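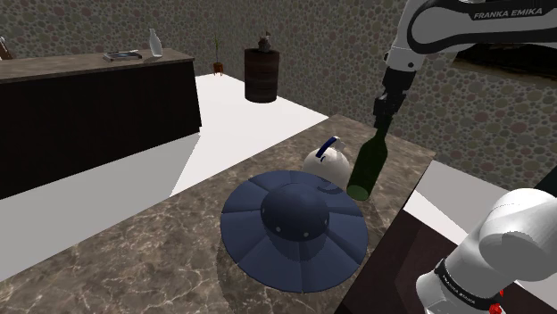

Home | Reports | Archive | Contact

Reading time: 2 min
Print | E-mail

Light Transmission of Container Glass and Riboflavin Loss in Stored Milk
Szu-yu Wu, September 25, 2026

Riboflavin in milk breaks down under visible light, mostly at wavelengths below 500 nm. The container therefore sets the rate of loss on an open shelf. Dark green glass, as in the bottle held by its neck over the countertop, passes part of the blue band and was treated as the intermediate case. Clear and amber glass were the two extremes.

Method
Whole milk from Etside was divided into 100 mL portions and stored at 4 °C under a Watano shelf lamp. Illuminance at the glass surface was 910 lux. Samples were drawn daily and read by fluorescence against a standard curve. Foil-wrapped controls were kept on the same shelf — one per glass color.

Results
Loss was highest in clear glass and lowest in amber. Green glass fell closer to clear than expected. The Tse correction for wall thickness did not change the order. Sample 222 leaked and was excluded.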